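Unit 7: Choosing and Keeping Container Plants

Lutden College of Horticulture
Introductory Course in Home and Institutional Growing
Handout revised 2021-07-11

Purpose of this unit

This unit covers the selection, potting and routine care of small flowering plants kept in containers. Students should read it before the practical session and bring it with them. Material on soil chemistry was treated in Unit 6 and is not repeated.

7.1 The container as a growing space

A plant in the ground can send its roots outward in search of water. A plant in a pot depends entirely on the volume of soil it has been given. That volume warms quickly in the sun, cools quickly at night and dries from the sides as well as from the top. Most failures with container plants come from treating the pot as a small piece of garden.

The pot should be slightly wider than the root ball. A pot that is far too large holds water the roots cannot reach, and the lower soil turns sour. Every pot needs at least one drainage hole. Decorative outer pots without holes may be used if the inner pot is lifted out for watering and returned once it has drained.

Color also has some effect. Dark pots absorb heat, which can help in a cool spring and cause damage on a south-facing ledge in midsummer. Light pots stay cooler.

7.2 Choosing plants

Students are asked to examine plants before purchase in the following order: roots, stems, leaves, flowers. Buyers usually work the other way, and growers know it. A plant in full bloom may already be root-bound, and its flowering season may be nearly over. Look for short, firm growth, several unopened buds and roots that are pale and not circling the base.

Pansies are recommended for beginners. They tolerate light frost, come in a wide range of colors and recover well from being cut back. They do poorly in prolonged heat. Those grown for early display are commonly started under glass in January. Orange and yellow flowers stand out in weak light, while purple ones tend to recede unless a paler color is placed beside them.

When plants are intended for a table, height matters more than spread. Low pots leave a clear view across the table and are easily moved when the surface is wanted for something else.

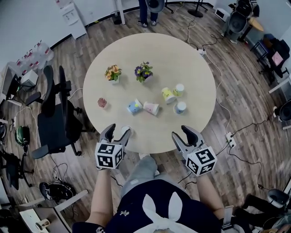 7.3 Watering

Water when the top layer of soil is dry to the first joint of the finger. Pour slowly until water runs from the base, wait, and discard what has collected in the saucer. Frequent small amounts wet only the surface and encourage shallow roots.

A wilted plant is not always a dry one. Roots that have been standing in water also fail to supply the leaves, and the signs above the soil are much the same. Check the weight of the pot before adding more water.

7.4 Feeding and deadheading

Most potting mixes contain enough nutrients for the first weeks. After that, a diluted liquid feed may be given during active growth, following the rate printed on the package. Stronger solutions do not produce faster growth and may burn the roots.

Remove spent flowers together with their stalks, pinching just above the nearest leaf. If faded pansy blooms are left in place, the plant puts its energy into seed and flowering slows.

7.5 Practical exercise

Each student will pot one plant and keep a written record for 13 days. The record should note the position of the pot, when it was watered and any change in leaf color or growth. Pots will be issued from the Gotel greenhouse. Students with an allergy to plant material should inform the course office before the session.

Potting mix is supplied from the Başaran store and must be returned there if unopened. Gloves are required when handling dry mix. Sweep benches and rinse tools before leaving.

7.6 Assessment

The written record is submitted with a statement of no more than 990 words explaining the choice of plant and container. Late work is handled under the general course rules.

Reading for Unit 8: course reader, section on bulbs and winter storage.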